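Shared workspace rules for robot arms

Shared workspace rules are the habits, limits and written standards people follow when a person and a robot arm work at the same table. I've been writing and rewriting the shop version of these for years now, so this entry leans toward what gets used day to day, with the formal standards where they matter. The usual case is a small arm doing a fiddly job, such as handling a plug adapter over a socket unit, with a person's hand close by.

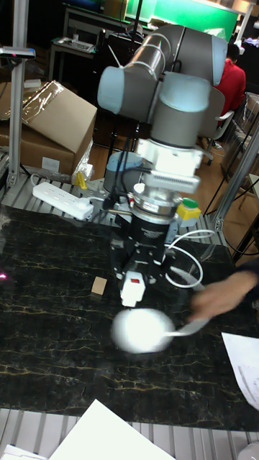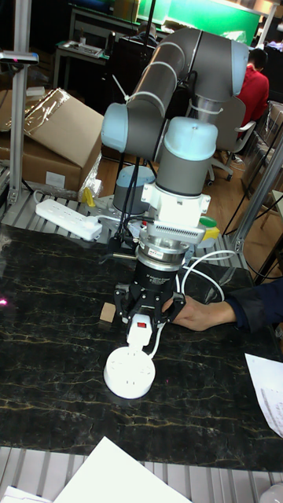
Background

Older industrial robots lived behind fences, and the rule was easy to remember: if the gate is open, the robot is stopped. Collaborative arms changed that. The main international documents are ISO 10218, which comes in two parts (one for the robot itself and one for the whole installation), and ISO/TS 15066, a technical specification from 2016 that deals with people and robots sharing a space. If you only ever read one of them, I'd say read the second one first — it's shorter, and it talks about contact, which is the thing everybody asks me about.

One point trips up almost every newcomer I meet. A collaborative arm isn't safe out of the box. What gets assessed is the application, meaning the arm plus the tool plus the part plus the table plus whoever is leaning over it. Put a rounded arm behind a sharp-edged tool and you have a sharp-edged robot!

Ways of sharing the space

The technical specification describes a few approaches. In a monitored stop, the arm holds still while a person is in the shared area. With hand guiding, the person moves the arm directly using a guiding device. Speed and separation monitoring keeps a protective distance between the two, and the arm slows or stops as that distance shrinks. Power and force limiting accepts that contact may happen and keeps it below set limits for each part of the body.

Most small shops I know mix these. Ours uses a monitored stop whenever anybody changes a part by hand, and force limiting for the rest. Vitória Lobo, who wrote our first set of rules at Vollberg, wanted monitored stops for everything. I argued with her for most of a November and I now think she was mostly right about grippers.

Hands and grippers

Grippers deserve their own section because this is where people get careless. The arm's joints may be smooth and round, but the fingers are built to close on things, and a finger doesn't care what kind of thing. Force limits set on the arm don't automatically cover the gripping force, which often has its own setting in its own menu.

Our rules here are pretty plain. Agree out loud who is about to move. Approach from the side where the arm operator can see your hand. Never steady a part while the fingers are closing unless that exact step is in the risk assessment. Keep sleeves snug at the wrist. Take off rings and lanyards. If a part slips, let it fall (I can't tell you how hard this one is to teach, everyone's instinct is to grab).

Electrical parts get an extra rule: plugs, sockets and adapters used as practice pieces stay disconnected from the supply during handling. Mwangi Lukumay added that one at the Nyaga workshop and we copied it word for word.

Table and cables

Cables along the arm need enough slack for the full reach of every joint, and no more than that. A loop that looks harmless in one pose can catch on a corner in another, so run the whole program slowly and watch the cable the entire way. I like to do it twice, once from each side of the table.

Loose paper, tape and offcuts are a matter of taste, and people get surprisingly heated over it. Adhiambo Owino's rule is that the tabletop holds only what the task uses. Mine is a bit looser, but nothing sits where the tool travels. Whatever you choose, write it down.

Stop controls

An emergency stop has to be within reach of each person working at the cell. It isn't a pause button, and using it as one wears out everybody's respect for it. We test ours at the start of each shift, and 2 people sign the sheet.

Keeping records

A risk assessment should be opened again whenever the tool, the part, the speed or the layout changes. Swapping fingers counts. So does moving the table. Our oldest file is number 52 in the Mevodville binder and it has been revised 5 times, mostly over finger changes that looked too small to mention.

See also: risk assessment, end effector, emergency stop, protective separation distance

Last edited Dec 22, 2025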